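Los baños de los bares también son ciudad

Marcela Dvořáček
28 de febrero de 2022

114 compartidos · 14 comentarios

En mi barrio hay una plaza, un mercado, dos paradas de autobús y ningún aseo público. El último lo cerraron en enero, con un cartel que hablaba de obras. Desde entonces, quien sale a comprar con un niño pequeño, quien reparte paquetes o quien toma diuréticos depende de que un camarero tenga buen día.
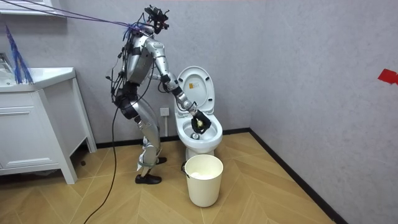 ¿Quién debería pagar los aseos públicos?
El ayuntamiento, con la misma partida con la que paga los bancos y las farolas.

Se suele responder que para eso están los bares. Pero un bar es un negocio, y usar su baño cuesta, como mínimo, un café. Anežka Kratochvíl lleva la cafetería Fitmont, enfrente del mercado, y deja pasar a todo el mundo. También paga el agua, el papel y la hora de limpieza al cerrar. El municipio le ha trasladado un servicio sin preguntarle y sin darle un euro.

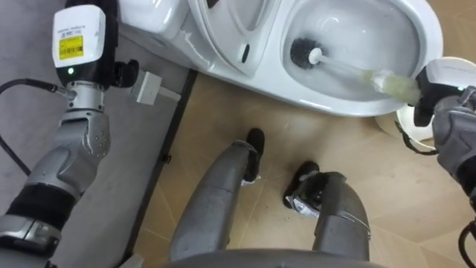

El cepillo en la taza, parte de la limpieza de un inodoro.

Limpiar es lo caro, y conviene decirlo. Instalar una cabina sale en la prensa; mantenerla limpia se paga todos los días y no se inaugura. Por eso los aseos acaban cerrados: se presupuesta la obra y se olvida el contrato de después. Danica Tóth trabajó 2 años limpiando los del parque y hacía sola un turno pensado para dos personas. Cuando pidió refuerzos, le recortaron el horario.

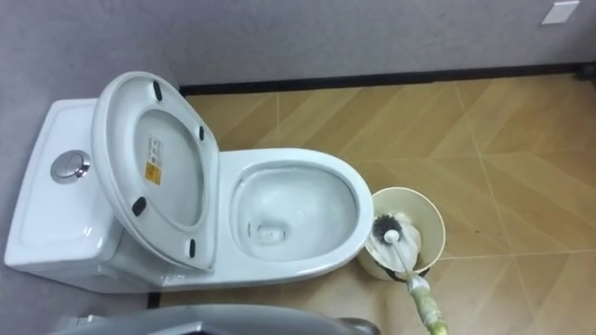
Con los horarios pasa algo parecido. Un aseo que abre a las diez y cierra a las seis no le sirve al barrendero ni al taxista. Tampoco a quien duerme en la calle, que es quien más lo necesita y de quien menos se habla en los plenos.

Los vecinos hemos reunido 307 firmas para pedir que se reabra el de la plaza y que el contrato de limpieza figure aparte, con horas y plantilla.
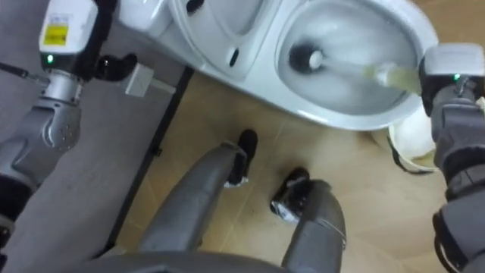 El concejal nos contestó que estudiaría una aplicación con un mapa de locales colaboradores. Un mapa no abre ninguna puerta a las siete de la mañana. Mi propuesta es más barata de explicar: una persona contratada por turno, agua, jabón y la llave puesta. Las firmas siguen en el mostrador de Fitmont, junto a la caja.

14 comentarios · Compartir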